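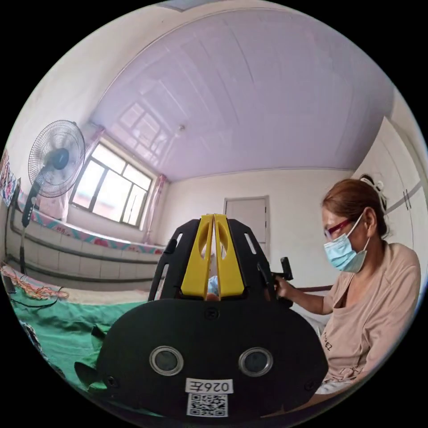 Small jobs in the kitchen and at the workbench

I collect these tips since many years, first in a paper notebook and now on this page. I live in a flat in Lustdale with a narrow kitchen, and the workbench is a board on two trestles in the hall cupboard. Please try a new thing first on a corner where nobody looks.

Updated 2020-09-20

Limescale in the kettle

Our water is very hard. I fill the kettle to the half with water, add two spoons of citric acid and bring it to the boil. Then I leave it for twenty minutes and pour it out. Rinse it well and boil one time with clean water, which you also pour away. Vinegar does the same work, but the whole flat smells of salad until evening.

Do not scratch the bottom of the kettle with a knife. I did it with my old Jemo kettle and the rust came exactly in the scratches.

Drawers that do not slide

For wooden drawers, rub a dry piece of soap or a white candle along the runners. Pull the drawer out completely before you do this. Oil is a bad idea on wood, it goes into the grain and collects dust.

If the drawer still sticks, look at the back corners. In damp weather the wood becomes bigger, and a few strokes of fine sandpaper are enough. I sanded a drawer too much in December, when it was very dry in the flat, and now it rattles.

For metal runners, clean first with a cloth and a little washing-up liquid. Old grease with crumbs inside is often the whole problem.

A screw that turns and does not hold

When the hole in the wood is worn out, take the screw away, put wood glue on two or three wooden toothpicks and push them into the hole. Break them off at the surface. Wait until the next day and put the screw back by hand, not with the electric screwdriver. I repaired all the hinges of the Pellegrini cabinet in this way and the doors hang straight again.

For chipboard it works less well. There I take a slightly thicker screw of the same length. Check the length twice, or the point will come out at the other side of the door.

Burnt pot

Cover the burnt part with water, add a big spoon of baking soda and let it simmer for ten minutes. Turn off and go and do something else. Later the black layer comes off with a wooden spatula. Not for aluminium pots, they become dark from the soda.

With milk I prefer cold water and salt, overnight.

Knives

Do not keep knives free in a drawer with other things. The edge suffers, and the fingers too. A simple cover can be made from a milk carton: cut a strip, fold it around the blade and close it with strong tape.

I sharpen on a stone every second month. The stone should be soaked only if it is the type which needs water, so read the paper which comes with it. Put a wet cloth under the stone and it will not travel over the table. Ten calm strokes on each side are better than fifty fast ones.

Smell in the fridge

First find what smells. It is mostly the rubber seal of the door or the small hole at the back where the water runs away. For the seal I use warm water with a drop of washing-up liquid and an old soft toothbrush. For the hole I use a drinking straw, pushed carefully, and afterwards a little warm water.

A small bowl of ground coffee or baking soda on the shelf helps for some weeks, but only after cleaning.

Glue marks from labels

Jars with labels I lay in hot water with a spoon of washing soda. The paper falls off, the glue often stays. Rub the glue with cooking oil, wait ten minutes, wipe with kitchen paper and wash. On plastic boxes I do the same, without the hot water.

For price stickers on books warm air from a hair dryer is good. Keep it moving, and pull the sticker slowly from one corner.

Paint brushes

Water paint: wash at once under lukewarm water, comb the hairs with an old fork and hang the brush with the hairs down. If I must stop for lunch only, I wrap the brush tightly in a plastic bag.

Oil paint: I clean it in white spirit in a glass jar with a lid. After some days the paint lies at the bottom and the clear part above can be used again. Take the rest to the collection point, never in the sink. Cloths with linseed oil must be spread out flat outside to dry, they can start to burn by themselves when they lie in a heap.

Small parts

I keep screws in jam jars, sorted by length and not by type. On each lid I glue one screw with a drop of hot glue, so I see from above what is inside. For the very small ones, a Lekico box with sections is more practical, but check that the lid presses down on all the walls. Mine does not, and when it fell the washers mixed with the nails.

When I take something apart, I put the screws on a sheet of paper in the same places where they were and write beside them.

Squeaking door

Lift the pin of the hinge a little, put a thin layer of petroleum jelly on it and push it back. Open and close the door several times and wipe away what comes out, especially if the door is white.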